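The Last Centimeter: Can Machines Handle the Repair Bench?

Filed under: Work & Automation
Last updated: November
Reading time: 2 min

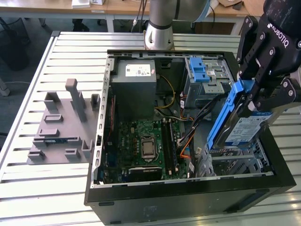
A Robotiq gripper guides a hard drive in its blue caddy toward the lower bay of a desktop computer.

Factories have assembled computers with automated help for decades. Repairing them has remained hand work. A used machine arrives with scuffs, loose cables and parts changed by a previous owner, and each case asks for a slightly different approach.

Gravby, a refurbishing firm that handled 3,813 desktop computers last year, began testing robot arms on two tasks: seating drives and removing memory. Nazma Gazi, who directs the program, describes the results as useful but narrow.

"The arm can carry a drive to the bay all day," Gazi said. "The last centimeter is where we lose time. A technician feels the caddy catch and shifts it without thinking. We have to write that down as motion and force."

Cables present a harder problem. They bend, spring back and cross the path of the hand. At present, Gravby's technicians tie them aside before the arm begins, and the firm counts that labor against any savings.

Dong-hyun Ban, an engineer at the research institute Bramonard, expects shop-floor work of this type to mature before household chores do. A bench can be lit, leveled and fitted with holders for parts. A kitchen drawer cannot. His group plans 2,000 further insertions across mixed case models before it publishes a success rate.

Gazi has made no change to staffing. Her technicians continue to open every case and to test every machine before it ships.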